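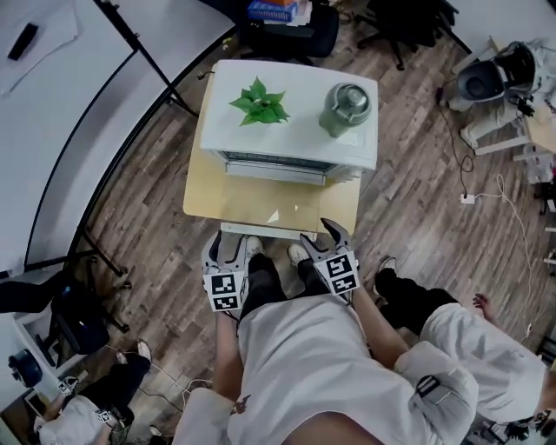
Damian Sobczak says he had never wanted to write a full-length play. Ten minutes was enough for him, he says, because in ten minutes a person can decide to leave a house, and he did not know what a second act would add to this.

He said it to me in the bar of the old dairy at Flovstead, where his play Czerwiński was in its last week of rehearsal. It has two acts and an interval. It opened on September 15, 2023, and I have now seen it twice, once from the back row and once from a chair so near the stage that an actor stepped over my bag.

Before this, Sobczak was known in a small circle as an author of short pieces. There were 60 of them by his own list, and most were performed one time only, at evenings of new writing where the audience is made up largely of other writers. He speaks of those evenings with affection. You learn very quickly, he told me, at which line people begin to look for their coats.

Czerwiński began as one of these pieces. A piano tuner of that name comes to a flat to tune an instrument, and the woman who lives there does not want it tuned, as it still sounds the way her brother left it. In the short version the tuner packs his tools and goes. In the long version he comes back in December, and then again, and by the interval he has tuned one single note.

It is a quiet play and it asks for patience. I must admit that the first half hour was difficult for me. The tuner speaks a great deal about felt and wire, and I could not tell whether the author wished me to find him dull. On the second visit I listened differently, and I heard that he always begins to talk about wire when the woman is going to say her brother's name.

The company which produced it, Irar, has 4 permanent members and no building of its own. They found the dairy through a notice in a library. The room holds 7 rows of chairs, and the sound from the road comes in during the silences, of which there are many. The director decided to keep the windows as they were. On my first evening a lorry passed just after the tuned note, and the actress waited for it with her hand on the lid, and then went on. I would have been sorry to miss it.

Money was found in the usual slow manner. A first grant of 3,000 pounds paid for the reading and part of the rehearsals, and the actors took other work in the mornings. The piano is borrowed and does not belong to the same century as the story, as one spectator told me with some severity during the interval.

Sobczak writes his dialogue by hand and reads it aloud before he types it. If he cannot say a sentence in one breath, he gives it to the tuner. The woman receives the short ones. He is now making changes to the last scene, in which he believes there is one explanation too many, and I agree with him, although I would cut a different one.

He has also started something new, called Flatiteo. It is the name of an island which does not exist, and two customs officers are waiting there for a boat. He has written the first scene and part of the third. When I asked him how long it will be, he said that he would prefer to talk about the second scene when he has one.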